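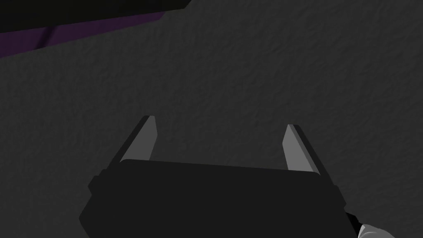 2 min read

The Plane from Tanenstead

The plane came in a shoe box, wrapped in a page of newspaper. Huệ Từ put it on her bench and did not open it until she finished her tea.

She had waited nine years for this plane. Her teacher, whom everybody in the shop called Ông, used to speak about it when the work was slow. He had made it when he was young, from pear wood, with an iron he forged himself, and he sold it in a bad winter to pay the rent. "I sold my right hand," he liked to say. Then he laughed and sent her to sweep the floor.

Now it was here. The seller was a man called Darragh Tully, who cleared old houses in Tanenstead. He wanted 200 for it and she did not bargain.

The body was darker than she imagined. There was a crack near the mouth, and somebody had filled it with glue, very badly. The iron was brown from rust. On the front end she found the small mark of Ông, a fish with no eye.

"It is ugly," said Sơn Vũ, who shared the rent of the shop with her and made chairs.

"You are also ugly, and I keep you."

He went back to his chair legs, smiling.

She worked on the iron for seven evenings. First the coarse stone, then the middle one, then the fine one, with a little water and no hurry. The back of the iron had a hollow in one corner, and she had to take away a lot of steel before it was flat. Her fingertips became black and stayed black. When she bought bread, the woman at the counter looked at her hands and put the coins on the plate.

On the last evening she tapped the wedge with the small hammer and tried the plane on a piece of ash. It jumped and left a torn place. She moved the iron back. It cut nothing. She tapped it again, too much, and the mouth filled with crumbs of wood.

"Ông made it for himself," Sơn said from the other side of the room. "He was left-handed."

She had forgotten this. She had stood beside him all those years, and in her memory he was always turned the same way as her.

She looked again at the body. On the left side there was a shallow place, worn by a thumb. She changed hands. It felt foolish, like writing your name with a foot. She moved around the bench to the other end, turned the board, and pushed.

The shaving came up slowly, wide and thin, and fell over her wrist. It was not a perfect one. It had a line in it where the iron still had a small nick.

Sơn stopped his saw.

"Do it again," he said.

She blew the dust from the mouth of the plane, put her thumb in the shallow place, and did it again.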